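Unit 7 Handout: Notes on the Plarnham Demonstration Visit
Introduction to Service Automation
Prepared by Krisztina Magyar

Read these notes before the lab write-up. They cover what we were shown at Plarnham in June, what the staff told us, and the points you are expected to discuss. If you missed the visit, you can still do the write-up from this handout and the lecture on end effectors.

1. Background

Plarnham is a test site for household robots. Yordanov runs the building and Celtari supplies most of the control software. The open day is held once a year. Student groups get a morning slot, which means less waiting and more chance to talk to the operators.

The site has several rooms fitted out like parts of a home. We spent most of our time on bathroom tasks. These were picked for our group because they tie in with the unit on grasping in tight spaces. A bathroom counter is shallow, there is usually a mirror or glass close by, and the things on it are small, light and easy to knock over.

The work there goes under the project name Cukia. Its aim is a set of short tidying and fetching tasks that can be repeated many times with small changes. An operator guides the arm through a task, the run is recorded, and the recordings are later used to train a controller. The target for the current round is 700 recorded runs per task.

2. The cup task

The first task we discussed was handling a cup on a counter. It sounds easy. The operators rate it as one of the harder short tasks on their list, and the reasons are worth writing down.

A cup can be gripped by the wall, by the rim or around the whole body. Each choice limits what the arm can do next. Gripping the rim leaves the body free but puts the fingertips near whatever is in the cup. Gripping the body needs more room on both sides. If the cup holds something tall, the center of mass is higher and a small push near the top can tip it.

The wrist also takes up space. Students tend to plan a grasp by thinking only about the fingertips. In practice the wrist and forearm have to fit too, and they are much bigger than the object.
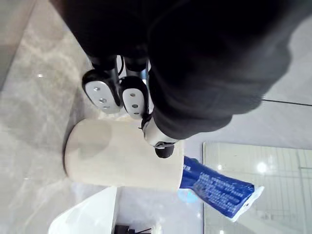

Why practice on a cup when factory robots already pick up much heavier and more awkward parts?

Factory parts usually arrive in a known position, and the gripper is often built for that one part. In a home the cup may be anywhere on the counter, its size changes from house to house, and other things stand close to it. The load is small, but the robot has to find a safe approach each time.

Terms to know from this section:

Approach direction: the path the gripper takes in the last part of its motion before contact.
Clearance: the free space between any part of the arm and the nearest thing it could hit.
Pre-grasp pose: the position the gripper holds just before it closes in.

3. Sleeves and covers

Several people asked about fabric on robot arms. The staff gave us a short answer and I have filled it out a little.

A cover keeps dust and splashes away from the joints. It also keeps loose cables from catching on things. The cost is bulk. Fabric bunches when a joint bends, so the outer size of the arm changes as it moves. A collision model that treats the arm as a set of smooth cylinders will be wrong by the thickness of the folds. At Plarnham they add 50 millimeters of padding to the model of the forearm. That is generous, and it rules out some motions that would be safe. They accept this for recorded runs and may reduce it later.

For the write-up, you should be able to say what happens to the reachable space on a counter when the padding is made larger.

4. Glass and shiny surfaces

The second long discussion was about reflections. Bathrooms are full of surfaces that cause trouble for cameras. Glossy white panels wash out under ceiling lights. Glass can show what is behind it and what is in front of it at the same time. Polished metal on the robot itself picks up bright spots that move when the arm moves.

A depth camera may return no value on such a surface, or a value that belongs to something reflected in it. The operator can usually tell by looking. A controller trained on the recordings has to learn it from the data, which is one argument for keeping difficult lighting in the set instead of covering the glass or turning lights off.

Camera placement matters here as well. A camera at the wrist gets close to the work, but the arm's own parts fill much of its view. A fixed camera sees more of the room and loses sight of the fingertips when the arm reaches across. 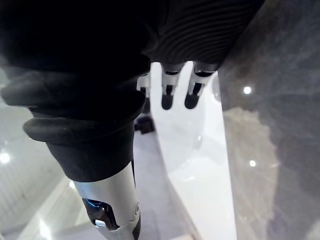 Celtari's position is that both views should be recorded and lined up in time. Yordanov's staff agreed on the recording but were less sure about the timing. If one stream lags, the fingers seem to be in a different place in each view, and the error grows with speed. Their present fix is to slow the arm down near glass. We did not get a figure for how much slower.

5. Question period

Most of the talk was about operators. New operators train for 2 weeks before their runs are kept. During that time they learn the tasks and also learn when to stop a run and start over. A stopped run is still saved, with a note giving the reason. I asked whether anyone reads the notes. The answer was that they are checked at the end of each month and the common reasons are turned into changes in the task setup.

There was also a question about whether household robots will have hands with fingers or simple two-sided grippers. The staff did not want to pick one. More fingers give more ways to hold an object and more parts to repair.

6. Write-up

Length is 2 pages, single spaced. Cover the following:

Choose one object found on a bathroom counter, other than a cup. Describe two possible grasps and the clearance each one needs.
Explain one problem caused by a reflective surface and how you would test for it.
State where you would put the cameras and what each one would fail to see.

Sketches are welcome and do not count toward the length. Use the terms from section 2 with the meanings given there. Hand it in at the start of lab, on paper, with your bench number at the top. Next unit's reading is the chapter on force sensing, up to the worked problems.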